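Kabel ordentlich aufwickeln: so verdreht sich nichts mehr

Ich hab jahrelang Kabel um Hand und Ellenbogen gewickelt, so wie mein Vater das mit der Verlängerung vom Rasenmäher gemacht hat. Und jedes Mal beim Auspacken dann dieser Knotenhaufen!
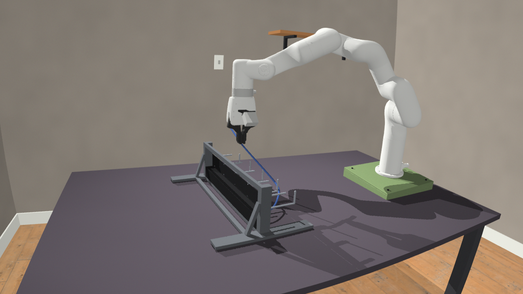
Gelernt hab ich es erst, als ich im Juni beim Aufbau für ein kleines Straßenfest mitgeholfen habe. Ailsa Gillies hat mir dort das Kabel aus der Hand genommen, alles wieder abgerollt und gesagt: »Noch mal, aber diesmal abwechselnd.« Seitdem mach ich das mit allem so, vom Ladekabel bis zum Gartenschlauch (ja, geht auch!).

Was du brauchst

Ein Kabel, ein bisschen Platz auf dem Boden und ein Klettband. Zum Üben nimm am besten was Längeres, mit einem 300 cm langen Kabel klappt es prima.

Schritt 1: Auslegen

Leg das Kabel einmal lang hin und streich es mit der Hand aus. Wenn es sich irgendwo kringelt, dreh das freie Ende zwischen den Fingern, bis der Kringel weg ist. Bitte nicht dran ziehen, dann wird aus dem Kringel ein Knick.

Schritt 2: Die erste Schlaufe

Stecker in die linke Hand, mit der rechten ein Stück Kabel greifen und zur linken führen. Dabei rollst du das Kabel zwischen Daumen und Zeigefinger leicht nach vorn. Die Schlaufe legt sich dann ganz von allein flach hin. Linkshänder machen es einfach spiegelverkehrt.

Schritt 3: Die Gegenschlaufe

Jetzt kommt der Teil, bei dem ich am Anfang geflucht habe. Bei der zweiten Schlaufe drehst du die rechte Hand so, dass der Daumen zu dir zeigt, greifst das Kabel und drehst die Hand beim Ranführen zurück. Das Kabel läuft jetzt hinter der Schlaufe weg statt davor. Fühlt sich die ersten 3 Male total falsch an.

Schritt 4: Immer im Wechsel

Normal, gegen, normal, gegen, bis zum Ende. Die Schlaufen sollten ungefähr gleich groß sein. Zum Schluss das Klettband drum, locker!

Und wenn doch ein Knoten drin ist?

Dann ist meistens das Ende durch die Schlaufen gerutscht. Halt beim Auspacken also immer das äußere Ende fest und lass es nicht durch die Mitte fallen.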